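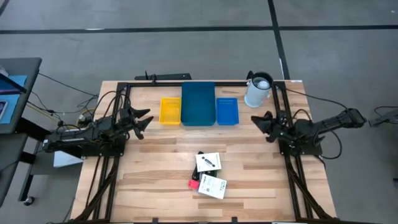

## Session 4: Sorting and coiling leads at a shared bench

Course: Vitora, Workshop Practice
Revised 06/10/2026

### 4.1 Purpose

This session covers the clearing of small mixed stock from a bench into open bins. The stock is chiefly leads and cords, with a few packaged or solid items among them. Packing for dispatch is covered in Session 5.

By the end you should be able to:

- lay out bins so that each can be reached across the work surface
- separate leads from other items before anything is put away
- coil a sleeved lead without twisting it
- choose a bin by size of item and by how soon it will be wanted.

### 4.2 Bin layout

Bins stand side by side along the far edge of the bench, with near edges in line. The order used in this handout is yellow, teal, blue, reading from the left. The teal bin is the largest and goes in the middle. The near half of the bench is the sorting area.

Do not stack bins during sorting. A bin with another inside it is out of use and should be moved off the bench.

| Bin | Contents |
|---|---|
| Yellow | Single small items, adaptors, loose connectors |
| Teal | Flat packages, booklets, anything too long for the others |
| Blue | Short cords and small parts |

Bundled leads are dealt with last. They stay in the sorting area, side by side and parallel, until every other class of item has a place.

### 4.3 Order of work

1. Clear the sorting area of anything that is not stock.
2. Lift flat packages off the pile first and place them in the teal bin.
3. Remove small parts. Check under straps and inside coils.
4. Lay the remaining leads in a row, ends towards you.
5. Coil, tie and place.

Flat packages go first as they are usually on top and hide what is below them. Lay them flat in the bin. A package left leaning will slide when the next item goes in.
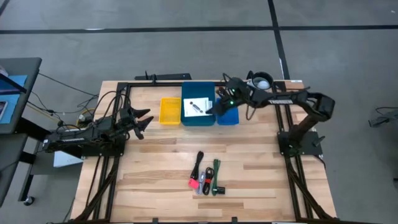 A student in the April group objected that this order wastes time, and that leads should be put away first because they take up the most room. The objection holds for a pile made up almost wholly of leads. With mixed stock, pulling a lead from the bottom drags the small parts with it, and these end up on the floor. Keep to the order above unless you can see every item in the pile.

### 4.4 Coiling

Braided sleeving behaves differently from plain rubber or plastic. It holds a bend, and it frays if the coil is pulled tight round a corner. Use the following limits for the practical:

- Leads up to 80 cm: fold in half, then in half again. No coil needed.
- Longer leads: coil in even turns, all in the same direction, and tie in 2 places.
- Inside width of coil: no smaller than the width of your palm.

Start from the plug end if the lead has one and leave the plug on the outside. A plug buried in the middle of a coil cannot be read or checked without undoing the whole coil.

Leads of different sleeving are kept apart. Light grey braid and green-and-black braid are easily told from each other at a distance, and plain black is not easily told from anything. Tag plain black leads before they are put in a bin. Straps are not leads and are rolled flat.
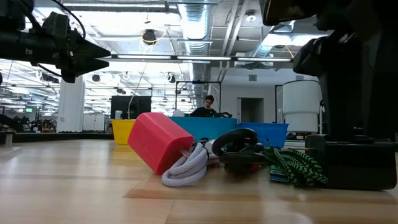
Should a lead be tied with its own end?

Use a separate tie. Wrapping the free end round the coil puts a sharp bend next to the plug, and this is where most sleeved leads fail first.

### 4.5 Items with a handle or ring

An item with a large ring or handle catches on coils. Free it by lifting the item and letting the lead drop through, with the other hand flat on the bench. Do not pull the lead. Place the item by itself with the ring upwards, and do not hang leads from it.

Solid blocks and other heavy pieces go at the bottom of whichever bin takes them. If a bin already holds cords, take them out, place the block, and return the cords.

### 4.6 Filling levels

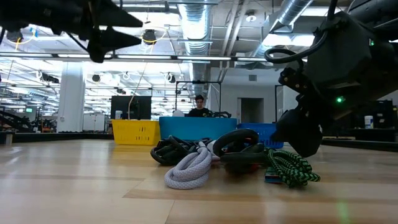

A bin is full when its contents reach the rim at any point. Perforated bins have a further limit: thin ends must not pass through the holes. Run a hand round the outside before lifting and push back anything that has come through.

Record each bin on the Terkano sheet by colour and class of contents. Single cords need not be listed.

### 4.7 Practical

You will be given a mixed pile and 50 minutes. Marks are given for order of work, condition of coils and the completed sheet. Speed is not marked. Bring ties and tags; scissors are supplied at the bench and must be returned to the rack before you sign out.

Reading for Session 5: sections 5.1 and 5.2, labels and outer cartons.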